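Household Food Storage and Portion Size in Olldale
Final Project Report, Department of Consumer Studies
Submitted by Dagim Tekleab
12/26/24

1. Purpose of the Project

This report presents the results of a one-semester project on how households in the Olldale district store cooked food and decide how much of it to serve. The project was carried out under the course requirements for independent fieldwork. Its main question was whether the size of everyday dishes has any connection with the amount of cooked food that is thrown away at the end of a meal.

Earlier coursework on this subject dealt mostly with shopping habits. Less attention was given to what happens between the stove and the table, and the present project was designed to address that part of the process.

2. Method

Households were recruited in September through notices posted at the Betano community center and the Wemorard branch library. Each household kept a written diary for 4 weeks. Participants recorded what was cooked, which dish it was served in, what was left over, and whether the leftovers were stored or discarded. Discarded food was weighed on a kitchen scale before disposal.

Participants were asked to serve food as they normally would. The diary form went through two drafts. The first asked for weights at every stage of the meal and was found to be too demanding during a trial with students in the Oosthuizen residence hall. The second draft kept only the final weight and a short comment line.

3. Serving Dishes

The diary form grouped dishes as plates, shallow bowls, and deep bowls. Where a household was unsure which group applied, the dish was filled with water to the rim and the volume was measured. Dishes holding more than 800 milliliters were recorded as deep bowls, and those holding more than 2000 milliliters were treated as shared serving dishes and left out of the comparison.

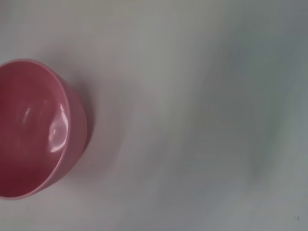
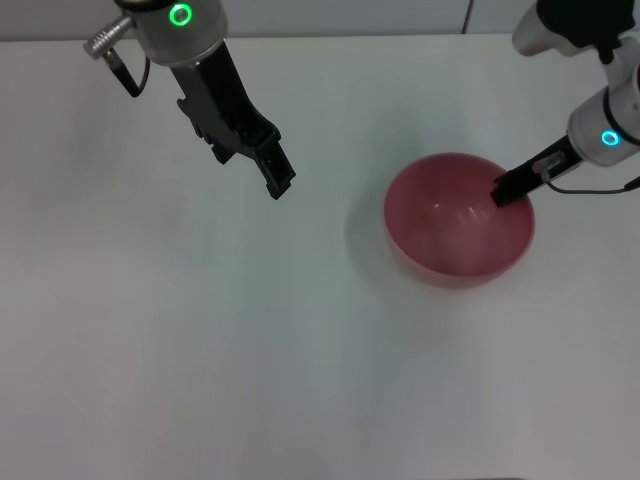

Rice, stews, and soups made up most of the entries for deep bowls. Households that used them reported larger first servings and fewer second servings. Several comment lines noted that children were given the same dish as adults and often did not finish the meal.

4. Results

The highest weekly total of discarded food in any one diary was 790 grams, recorded by a household that served nearly all of its meals in deep bowls. Diaries based on plates and shallow bowls generally showed lower totals, although the difference narrowed in weeks when guests were present.

Storage habits also mattered. Households that put leftovers away directly after the meal discarded less of them later in the week. Labels with the cooking date were used in only a few homes, and those diaries contained fewer entries for food thrown out as spoiled.

5. Limitations

The diaries were self-reported, and participants may have changed their habits while keeping them. Household income was not recorded. Liquids such as broth were weighed by some participants and poured away unweighed by others, and the affected entries have been marked in the data tables.

6. Recommendations

A follow-up project should include a longer diary period and clear instructions on liquids. It is also recommended that the diary form be made available in more than one language before it is used again at the Betano center. Completed forms have been returned to the department office, where they will be kept until the end of the academic year.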